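February, late evening

I came home from Baltgate with cold feet and the smell of machine oil on my sleeves, and I want to write before I sleep, while I still remember which screw I turned.

When I arrived at the workshop the heating in our corner was off again, so I worked with my jacket on until it became too hard to bend my elbows. The first task was the power supply. I bought it used at Grekamov for 65 euros, and I was suspicious of it all week. I let it run alone on the shelf while I ate my sandwich, then I measured it and it was steady. Now I feel a little ashamed that I spoke badly about it.

After this I changed the driver board for the left arm. The old Dremico board had a connector that lost contact every time I moved the cable chain, and for a month I answered this problem with tape. The new one sits in the same holes, except one, which I had to make bigger with a file. It was slow work and my hand hurts now. I must write on the box which board is the bad one, or I will put it back in the spring by mistake.

The name of the project is still Hyun. I wanted to change it when the second arm was added, but it is written in too many folders.

The zero position of the left wrist is 3894 in encoder counts. I write it here also, in case I lose the yellow paper. Last time I lost the yellow paper it cost me a whole evening to find the number again, and I found it in the pocket of my other trousers after washing.

Then I brought out the pad and the thread, and turned off the lamp over the vise, which makes a reflection on my screen.

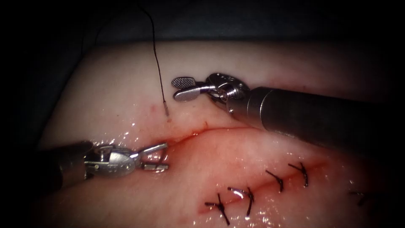
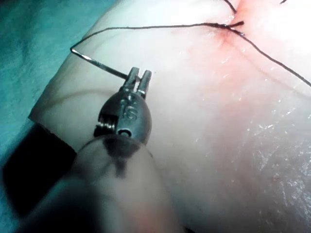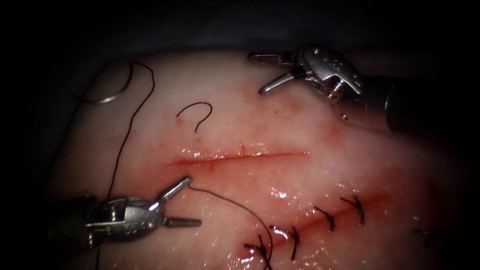

Cable tension is what I think about even when I brush my teeth. If it is too loose, the wrist follows my hand with a small delay, like a person who listens in a foreign language. If it is too tight, the motor complains and becomes warm. I gave the left side a quarter turn more this evening and left the right side as it was, so that I have something to compare. In the second picture the windings on the little pulley lie close to each other, with no cable crossing over another, and this pleased me more than the sewing. I looked at that pulley for a long time with the picture made big on the screen. Before I trust it, I want to see it again after one more evening of work.

The sewing itself is the other matter. The lower cut is closed with 5 stitches and I am satisfied with the line they make, although the ends are not the same length. The upper cut is still open. I planned to do at least a part of it and then go home early, which was a foolish plan. The thread is my enemy there. It goes where it wants, and when I think only about the needle I forget that there is a long piece behind it. In the last picture the needle lies on the pad at the upper left and the thread makes a big loop and then waves down the side. I should work with a shorter thread. I have written this same sentence in November, I looked.

I also want to change how the pedals are placed. The one that locks the arms is too near to the one that moves the view, and my left foot does not know the difference when I am tired. There is a piece of aluminum profile under my bench that could hold them farther apart. I will need T-nuts. I believe the drawer at Baltgate has none left in this size, so I should bring my own.

One thing I did not solve is a noise on the right side. It comes only when the wrist turns slowly, a dry little click, and when I put my ear close it stops. I recorded it on my phone, but in the recording there is mostly the ventilator of the laser cutter. Maybe it is the bearing nearest to the motor. Maybe it is only the plastic cover, which I have opened so many times that one corner is broken. First I will take the cover off and listen without it.

In total I was there 5 hours. I cleaned the bench, wound up the cables, and forgot my good tweezers next to the sink, I am almost sure of it. I also forgot to eat the apple.

For next time: T-nuts, shorter thread, label for the bad board, photograph of the yellow paper. And ask at Grekamov if they have a second power supply of the same kind, because the right arm still uses the old one and its switch feels soft.

It is already after midnight. My wrists are more tired than the wrists of Hyun.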